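Protokoll der Projektrunde Vormachen und Fernsteuern, Oktober
Projekt Kestholm, Arbeitsgruppe Textil

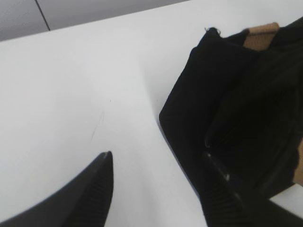

Rahmen
Anwesend: Tianyou Yao (Leitung), Tegan Rutherford, Rochelle Hoani, Ditte Blöndal (Protokoll)
Zugeschaltet: Anahera Doolan aus Tautahi
Beginn 9:30 Uhr, Ende 11:45 Uhr

TOP 1 Protokoll der letzten Runde
Ohne Änderungen angenommen. Offen war noch die Beschriftung der Ordner auf dem Server, Tegan hat das inzwischen erledigt. Vielen Dank, man findet jetzt alles wieder!

TOP 2 Stand der Vorführungen
Tianyou berichtet: 308 Vorführungen mit Stoffteilen liegen auf dem Server, alle per Fernsteuerung aufgenommen. Der Sprung gegenüber der letzten Runde ist riesig und die Freude darüber entsprechend groß. Rochelle hat beim Durchsehen 15 Vorführungen markiert, bei denen der Stoff schon beim ersten Zugreifen wieder aus dem Greifer gerutscht ist. Diskussion, ob diese gelöscht werden sollen. Anahera ist sehr dafür, sie zu behalten, vor allem die, in denen die bedienende Person gleich noch einmal ansetzt und die Kante dann doch erwischt – solche Korrekturen fehlen uns in den sauberen Durchläufen völlig. Ditte gibt zu bedenken, dass abgebrochene Versuche etwas anderes sind als korrigierte.
Beschluss: Korrigierte Versuche bleiben im Satz und bekommen ein eigenes Kennzeichen. Abgebrochene kommen in einen getrennten Ordner. Gelöscht wird nichts.

TOP 3 Handführung oder Fernsteuerung
Längster Punkt des Vormittags und auch der schönste. Tegan hat in Dridden beides nebeneinander ausprobiert. Beim Führen von Hand spürt man sofort, wenn die Fingerspitze auf die Tischplatte drückt, und neue Leute kommen damit sehr schnell zurecht. Dafür steht man dem Arm ständig im Weg und greift beim Falten unwillkürlich mit der zweiten Hand in den Stoff. Mit der Fernsteuerung dauert die Eingewöhnung länger, die Bewegungen werden danach aber ruhiger, und im Kamerabild am Handgelenk ist nur das zu sehen, was der Roboter später auch sieht.
Rochelle schwärmt vom kleinen Führungsarm, mit dem sie zuletzt gearbeitet hat. Nach einer Weile denke man gar nicht mehr an die Gelenke, man greife einfach zu. Tianyou möchte die Handführung trotzdem nicht aufgeben und schlägt vor, sie zum Einlernen neuer Bediener zu nutzen.
Beschluss: Aufnahmen für den Datensatz weiterhin nur per Fernsteuerung. Einlernen beginnt mit Handführung.

TOP 4 Dunkle Stoffe
Schwarzer Stoff bleibt schwierig. Die Greiferfinger sind ebenfalls schwarz, und sobald eine Spitze am Stoff liegt, ist die Grenze im Handgelenkbild schlecht zu erkennen. Gegen den weißen Tisch hebt sich der andere Finger dagegen wunderbar ab. Falten im Inneren verschwinden fast ganz im Schatten. Anahera hat sich angewöhnt, die Kante zum Tisch zu suchen und dort anzusetzen, nie in der Mitte des Haufens. Das wollen alle übernehmen.
Vorschlag Ditte: helle Markierung an den Fingerspitzen. Tegan ist skeptisch, weil die Markierung auf den geriffelten Griffflächen kaum halten dürfte und die alten Aufnahmen dann anders aussehen als die neuen. Einigung auf einen Versuch mit der Beleuchtung, bevor am Greifer etwas geändert wird. Lose Fäden an den Kanten werden nicht abgeschnitten, echte Wäsche hat sie auch.

TOP 5 Ablauf einer Sitzung
Bisher wurde teils sehr lange am Stück gesteuert. Rochelle merkt an, dass die Griffe gegen Ende hastiger werden. Künftig höchstens 60 Minuten, danach Wechsel. Der Stoff wird zwischen zwei Vorführungen neu hingeworfen, nicht gelegt. Wer steuert, wirft nicht selbst.

TOP 6 Besuch in Utley
Die Gruppe in Utley möchte unseren Aufbau kennenlernen und hat eigene Stoffteile angeboten. Große Zustimmung! Es fahren 2 Personen, Tianyou und Rochelle. Anahera schickt vorher die Kurzanleitung zur Fernsteuerung, Ditte liest sie gegen.

Aufgaben
Tegan: Versuch mit seitlichem Licht, schwarzer und beiger Stoff
Rochelle: Kennzeichen für korrigierte Versuche eintragen
Anahera: Kurzanleitung
Ditte: Ordner für abgebrochene Versuche anlegen, Anleitung gegenlesen
Tianyou: Absprache mit Utley, Reise

Nächste Runde wieder um 9:30 Uhr, Einladung folgt per Mail.

Protokoll: Ditte Blöndal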